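Steaming shop-bought buns – lid on or off, and how far apart?

Posted by Brendton in Kitchen Help, February
1568 views | 2 replies | Share

I've got one of those small electric steamers, the sort with a metal basket full of little holes, and I can't get buns right in it. They come out with a soggy top and the bottoms tear when I lift them. The instructions went in the bin years ago (my fault). I do them for 16 minutes from cold water. 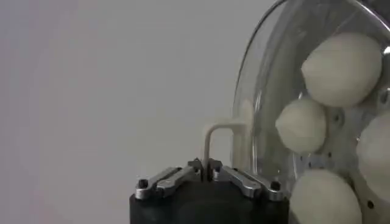

I've tried greaseproof paper underneath, which helped the bottoms a bit but made the middles take ages. Should I be putting fewer in? And do I whip the lid off straight away, or leave it? My daughter says leave it, but she also says to microwave them, so I'm not taking that as gospel!

Jutgate
3 helpful

Sounds like two separate problems to me. The soggy top is drips off the lid. Tie a clean tea towel round the lid so it catches them, but keep the ends well up out of the way, and don't cover the vent holes if yours has them. When the time's up, switch off and leave the lid tilted for a couple of minutes before you take it off – tip it away from the buns, and away from your face.

Then spacing. They swell, so give them bare metal all round. With fist-sized ones I stick to three in a triangle, lid put down flat on the table beside the steamer and a big plate on the other side ready for them.

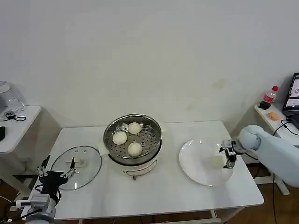 Getting them out without tearing

Wipe a tiny bit of oil over the basket before you start. Wet your fingers or a spatula, ease round the edge of each bun first, then lift. If it won't budge, give it another minute.

Mahama
1 helpful

Just use cabbage leaves. Works for me.

Costel Jitaru

Agree with the tea towel. I'd start timing once there's proper steam though, not from cold, or you're only guessing. Frozen ones want longer.

Comments (2) | Share this page
Contact us | Copyright | Back to top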